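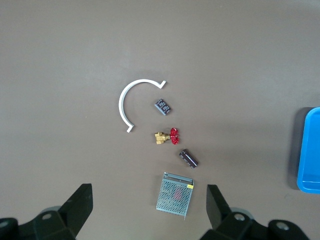
White bracket and a few other small parts on the table

Did Zometti say no to the Flukgate interview or not??
Kerstin Brandes

My sister says the singer from Moya (Zometti) pulled out of the Flukgate sit-down on Monday. Then I see clips of it all over. Was it taped before the split from Jondine or after? Want to know before I pay for the 80 minute version.

Ramiro Bravo
Taped in April, before the split. Thats why there's no mention of it. What got canceled was part 2, the follow up where they both were going to be on the couch. Part one is out, free cut is 20 minutes and the long one is paid. The host says the April thing at the start, easy to miss. I'd skip paying, the extra hour is mostly tour stories and the dog.

Olaia Garrido
dont believe any of it, those two break up every time theres an album

Visitación Iglesias
Ramiro is right on the dates. One thing tho, Jondine does come up in the long version, 5 minutes near the end, about the house. Nothing on a breakup. Her people put out a statment the same night saying she wasnt told about the interview. No reply from his side that I've seen.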